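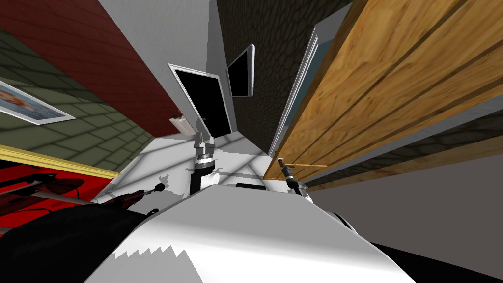

Project report: getting Nanar to open a cabinet

My project for this term was Nanar, a two-armed robot that I want to run one day in our shared workshop. The real one is mostly a pile of parts on a shelf (a shoulder bracket, one gripper, a lot of screws), so nearly all my time went into the simulated version. It was way more fun than I expected!

The goal was small. Nanar rolls up to a cabinet, finds the handle, grabs it and pulls. I built the rooms first, and I picked loud colors for the walls and floors so I could tell at a glance which way the robot was facing. Then I wrote the arm controller, and that ate most of June.

My first version, Hisard, moved both arms together and kept bumping the torso. I threw it out. The second one, Bovach, moves one arm at a time and stops for 2 seconds before closing the gripper. Slow, but I could finally see what was going wrong - mostly my wrist angles.

I ran 200 tries with Bovach, each one starting from a slightly different spot. The first 40 were awful because I had the handle height wrong in my settings file. After I fixed that, the misses were nearly all on thin handles, where the fingertips slid off the end.

Tarmo Rozīte from the workshop looked over my code and got me to cut the top arm speed by 25 percent, so thank you Tarmo! Next I want to print softer fingertips and get the real shoulder moving.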